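Projet Prata : tri et redistribution des confiseries collectées
Rapport d'étape à l'attention de la fondation Olidis
Période : mai à août

1. Rappel de l'objet de la subvention

La subvention accordée par Olidis finance l'aménagement d'un poste de tri pour les produits sucrés donnés par les particuliers et les commerces de proximité, ainsi que la préparation de colis destinés aux foyers suivis par l'association Clurnness. Le poste est installé dans l'ancienne salle de réunion du local Pludport, au rez-de-chaussée. Les produits frais et les conserves suivent un autre circuit et n'entrent pas dans ce rapport.

2. Avancement

L'aménagement de la salle est terminé. Les étagères ont été fixées en mai, le store de la fenêtre côté cour a été posé début juin. Il manque encore un thermomètre à relevé automatique ; le modèle prévu au budget n'est plus fabriqué et nous avons demandé deux devis pour un équivalent. En attendant, la température est notée à la main matin et soir dans le cahier de la salle.

Les colis ont commencé à partir en juin. À la fin de la période, 121 foyers avaient reçu au moins un colis, pour un objectif de 126 inscrit dans la convention. Les cinq foyers restants ont déménagé ou n'ont pas répondu à nos relances. Ils seront remplacés par des foyers de la liste d'attente à la rentrée.

3. Tri des tablettes et des barres

Le chocolat représente la plus grande partie des dons et demande le plus de temps. Chaque tablette est posée seule sur la table pour être contrôlée. On regarde d'abord les soudures aux deux bouts de l'emballage, puis la date. On cherche ensuite la liste des ingrédients. Beaucoup de produits viennent de l'étranger, rapportés de voyage ou achetés dans des épiceries d'importation, et l'étiquette ajoutée par l'importateur est parfois le seul texte que les familles peuvent lire. Quand les mentions sont illisibles ou absentes, le produit est mis de côté et ne part pas en colis.

Les tablettes au lait, comme les Cadbury Dairy Milk, vont dans le bac bleu. Le chocolat noir va dans le bac gris, et tout ce qui annonce des fruits à coque dans le bac rouge, fermé par un couvercle. Les assortiments sans emballage individuel ne sont plus acceptés depuis juillet.

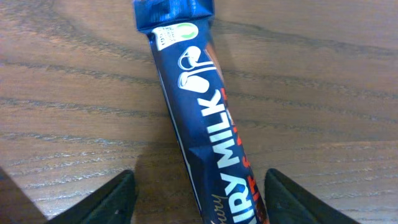

Waraporn Saengthong a fait remarquer, à la lecture d'une première version de ce rapport, que le classement par couleur de bac ne suffisait pas : une famille qui évite le lait doit aussi pouvoir écarter certains chocolats noirs qui en contiennent des traces, et le bac gris ne le dit pas. Elle demande que la mention des traces soit reportée sur la fiche du colis, même si cela rallonge la préparation.

Nous avons retenu cette demande. La fiche de colis comporte depuis août une ligne « allergènes et traces », remplie au moment du contrôle. Le temps de préparation a augmenté, sans que nous ayons dû réduire le nombre de colis. Les fiches des deux premiers mois n'ont pas été reprises.

4. Stockage pendant l'été

La salle est restée utilisable en juin. En juillet, les relevés de l'après-midi ont été trop élevés pour le chocolat pendant plusieurs jours de suite. Les bacs ont été descendus à la cave, où la température varie peu, et le tri a été avancé à 8 heures. Une partie des tablettes avait blanchi en surface. Elles restent consommables, mais nous ne les avons pas mises dans les colis et elles ont servi à l'atelier de pâtisserie de Clurnness.

La cave peut recevoir jusqu'à 60 bacs. Son accès se fait par un escalier étroit et nous ne souhaitons pas en faire une solution permanente.

5. Budget

Les dépenses sont conformes au prévisionnel, à l'exception du thermomètre, non encore acheté. Nous demandons l'accord d'Olidis pour affecter 1000 euros de la ligne « petit matériel » à l'isolation de la porte et de la fenêtre de la salle. Le montant total de la subvention ne change pas.

6. Suite prévue

- Achat et pose du thermomètre dès réception du second devis.
- Travaux d'isolation, sous réserve de l'accord demandé au point 5.
- Remplacement des cinq foyers sortis de la liste.
- Nouvelle consigne affichée au point de dépôt : emballage fermé, date lisible, pas de produit entamé.

Les relevés de température et le modèle de fiche de colis sont joints en annexe.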